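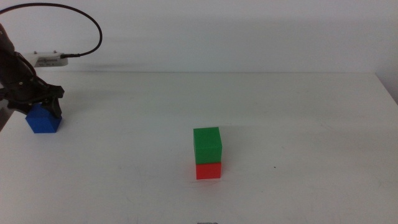 Blue cube on a tabletop.

How to Get Cup Rings and Dull Spots Off a Table

Most marks on a finished table sit in the top layer of wax or varnish, so start with the mildest method and go further only if you need to. You will need two soft cotton cloths, dish soap, plain mayonnaise or petroleum jelly, a clothes iron, and paste wax.

Step 1. Clear the table and wipe it down with a damp cloth and one drop of dish soap. Dry it right away with the second cloth and let it stand for 90 minutes.

Step 2. Look at the color of the mark. White or cloudy means moisture in the finish. Black means water has reached the wood, and this guide won't fix that.

Step 3. For a white ring, rub on a thin coat of petroleum jelly or mayonnaise and leave it overnight. Wipe it off in the morning.

Step 4. If the ring is still there, empty the iron of water and set it on low with the steam off. Lay a dry, folded cloth over the mark and press for five seconds. Lift, check, and repeat up to six times. Stop if the finish feels sticky.

Step 5. For dull spots, put a little paste wax on a cloth and rub with the grain. I use the Neves wax in the small can. Wait until it hazes, then buff.

Do not use the iron on plastic-coated or painted tops. Test the wax on the underside first.

Fine scratches that show up after cleaning can be rubbed out with 600 grit paper, but only on a thick varnish, and only if you plan to wax the whole top afterward.

Keep things off the table until the next day. Felt pads under lamps and vases will save you from doing it again.

Posted by Keith Ashworth in Furniture Care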